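Ilse Leemans
11 Jan 2022

Thread on a question I get from people who run repair benches: can a robot arm strip and refill a computer yet? Short version: parts of it, slowly, with someone in the building.

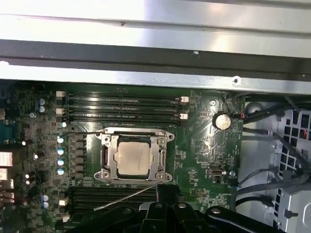 Wrist view of the work area. Processor clamped in its socket, memory slots empty above and below.

2/ Context. I do process engineering for Terham. We take in used desktops and servers, test them, swap what needs swapping, and sell them on. It is a chore in the same sense that folding laundry is a chore. The steps are known and every item is slightly different.

3/ The tasks people ask about, in order of how often they ask: memory in, memory out, coin cell swap, drive swap, cable unplug, processor swap. I'll go through them in a different order, easiest for a machine first.

4/ Coin cell out. Easy. The cell is round, shiny and sits in a holder that gives it up if you push in the right place. Vision finds it well. The main failure is glare. A bright cell under a bright lamp turns into a white blob and the center estimate drifts by a millimeter or so, enough to miss the spring.

5/ Coin cell in. Less easy. The cell has to go under one lip and then down. A person tilts it without thinking. For the arm, the tilt is a planned move with a force limit, and if the holder is a different make you need a different plan.

6/ Also, the cell is a conductor and so are the fingertips on most grippers. Ours have a non-conductive sleeve. Check this before you try it at home with the power supply plugged in.

7/ Memory out. Open latches, module rises, pull straight up. The latches are the nice part of the whole board: often white or some other light color on a dark slot, at a known place, with one motion to learn. If you only automate one thing, consider this.

8/ The catch is boards with latches at one end only. The other end is fixed, and the module comes out at a slight angle. The arm must know which kind it has before it pulls. We got this wrong early on and cracked a slot.

9/ Memory in. This is where the time goes. The notch must line up, the module must be vertical, and then you push a lot harder than feels reasonable. Anyone who has built a PC knows the feeling.

10/ The force is a problem for two reasons. First, the board flexes between standoffs, so some of your push goes into bending the board. Second, the force curve for "seated" and the force curve for "jammed one pin off" look similar until late in the stroke.

11/ In December we ran 1,000 insertion attempts on scrap boards. The arm seated 451 of them with no retry and no help. I'm giving the number as it is because people keep quoting demo videos at me.

12/ "No retry" is a strict rule. With retries allowed the result is better, but each retry wears the contacts, and these are parts we sell. I would rather report the strict figure and argue about it.

13/ For comparison, Leidy Flores and the day bench did 1,000 insertions on the same type of board over the same month. I did not log first-try seating for them because first-try seating was not something they ever thought about. They push one end, then the other, and move on.

14/ That two-end push is worth copying. Tianyou Jin rewrote the motion so the arm presses one end until the latch moves, then the other. It halves the peak force. It also means the module is crooked on purpose for a moment, and the checker had to be told that this is fine.

15/ Hearing matters more than I expected. The click of a latch is a better signal than the camera in most cases. We have a cheap contact mic on the fixture. It fails when the compressor is running. The compressor is often running.

16/ Drives. Depends entirely on the cage. A tray with a front handle is a solved problem. Loose drives held by side screws are not worth it. The screws are small, some are stripped, and the driver has to come in from the side past whatever metal is in the way.

17/ Cables. Bad. I'd put them last, after the processor, which surprises people. A rigid part stays where the camera saw it. A bundle of black cables curving along a board does not, and it looks like one dark thing with no edges inside it.

18/ Two-wire connectors are worst. They're small, the wires are soft, and the right way to remove one is to hold the plug body and leave the wires alone. Grippers want to take hold of whatever sticks up most, and that is the wires.

19/ Jianguo Yan's approach is to have a person do all the cables first and hand the arm a chassis with nothing crossing the board. It works. It also means a person has already opened the case, leaned in and used both hands, at which point the memory would take them a few more seconds.

20/ That last point is the whole economics of this and I don't have a good answer to it.

21/ Processor. The mechanical part is the lever. On a two-lever socket there is an order: one opens first, the other second, and closing goes the other way around. The levers are thin wire, hooked under a tab, under tension. You press down, move out sideways, then let it come up under control.

22/ Arms are good at "let it come up under control." Better than people. They are poor at "move out sideways by a small amount you can't see," because the hook is under the tab and the camera is above it.

23/ We can open a single-lever socket reliably if the model is in our library. Two-lever, still no. Zhiqiang Xue has a routine that opens the first one most of the time and then parks and asks for a human.

24/ Lifting the processor out is fine with a suction cup on the heat spreader, if the spreader is clean. If there is old paste on it, the cup leaks. Cleaning it is another task, and wiping is something arms do badly on small parts next to other small parts.

25/ Putting a processor in: we don't. A bent socket contact scraps the board, and the drop onto the contacts has to be straight. Leidy does those. There is no project to change that.

26/ On cameras. A wrist camera is useful because it goes where the hand goes. It also always has the hand in it. Around the bottom edge of the work you lose a strip of slots behind your own fingers, and that's often the strip you want.

27/ The fix is to look first, back off, look again, then go in on memory and touch. This adds time to every move. We tried a second fixed camera from the side, a Sakau unit, and the chassis wall blocked it on half the jobs. We kept it for the other half.

28/ Metal is the other camera problem. Server cases are brushed silver panels and rails. Light bounces off them and lands as a glare patch that shifts as the arm moves. Diffuse the lamp. Turn it down further than you think. We spent weeks on software for this, and a sheet of frosted plastic did more.

29/ On grippers. The standard two-finger type from Dahlgren is fine for modules and hopeless for levers. The thin-finger set does levers and slips on modules. A tool change costs us six seconds, more than a person needs to do either job.

30/ Someone asked me about Brekberg's all-in-one cell. I have seen it run on new boards of a single model. It did well. New boards of a single model are not what arrives on our dock.

31/ Which brings me to variety. The hard part of refurb is that the next unit is a different one. Slot banks sit on both sides of the processor on one board and all on one side on the next. Capacitors stand right where your finger wants to go. None of this bothers a person.

32/ What I would automate today: latch opening, memory removal, coin cell removal, single-lever opening on known boards. All of these are disassembly. Taking apart is ahead of putting together by a good margin, and I expect it to stay that way for some time.

33/ What I would not: anything with wires, anything with paste, any last step before a unit ships.

34/ What I'm unsure about: memory insertion. The December number is under half. The failures are mostly one kind, a slight lean at the start of the push, so there is something specific to fix. Tianyou thinks a compliant wrist does it. I think the fixture needs more support under the board. We'll test both on the same batch.

35/ If you run a bench and want to try this, start by timing your people on each step separately. Most shops only have a time per unit. Ours was dominated by finding the right screwdriver bit, and a robot was not the fix for that.

36/ Replies I've had by DM: yes, we ground the arm. Yes, the fixture too. No, I can't share the board library, as parts of it came from a customer.

37/ Someone also asked about homes. If an arm can't reliably press a memory module into a slot on a clamped board under a good lamp, I wouldn't wait for one to change the battery in your smoke alarm. Removing the old battery, maybe.

38/ I'll add the fixture results under this post when the batch is done. Board support first, wrist second.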